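Setting Up Grip Profiles for Mixed Household Items on the Simivden Two-Arm Kit

This guide covers grip profile setup on the Simivden kit with firmware from the September release. It assumes the arms are mounted, the hands are homed, and the Ritow control software can see both wrists. If either hand is missing from the device list, go back to the wiring guide before you continue.

1. Create a profile set

Open Ritow, select Hands, then Profiles, and choose New Set. Name the set after the table layout and leave the arm name out of it — the same set loads on both sides. Each set holds up to 70 profiles.

2. Group the objects

Sort your test objects by how they respond to pressure. Three groups cover most household tables:

Rigid: staplers, lidded containers, jars.
Crushable: printed snack boxes, tissue packs.
Limp: socks, rope, cloth.

Assign one base profile to each group. Closing speed defaults to 600 in every new profile. Keep that value for rigid objects and halve it for crushable ones.

3. Tune the limp group first

Limp objects give the finger sensors very little to push against, so the default contact threshold is often missed and the hand reports an empty grip. Lower the threshold to 257 and set Close Mode to Full Wrap. Run a single pick with the arm at half speed and hold the object over the table before moving on.

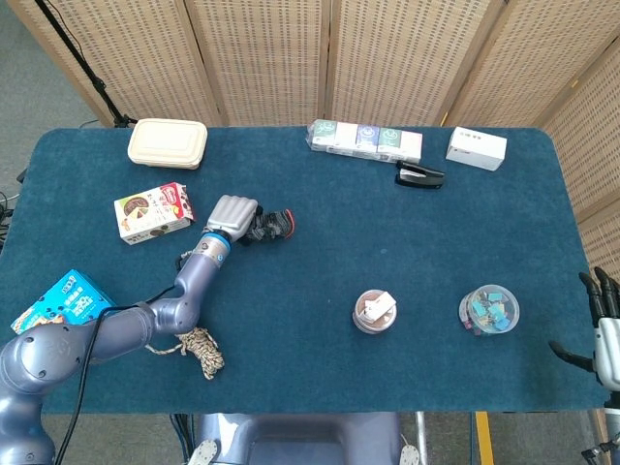
Limp-group pick: knitted sock held above the felt, with rigid and crushable items still on the table.

If the hold check fails, raise the closing force one step at a time. Do not change threshold and force in the same run.

4. Check cable slack

Move the elbow through its full range by hand with the motors off. The cable should follow the arm without pulling tight at any point. Refit the clips if it does.

5. Save and lock

Select Save, then Lock Set. Locked sets can be copied but not edited. The log keeps the last 4,000 grips, and older entries are overwritten without a warning, so export it before a long run.

Known limits

Full Wrap is slow to release. Allow nearly two seconds before the arm retracts, or thin fabric may be dragged along with the fingers.

Guide maintained by Shabnam Niazi, Gonthorpe support desk.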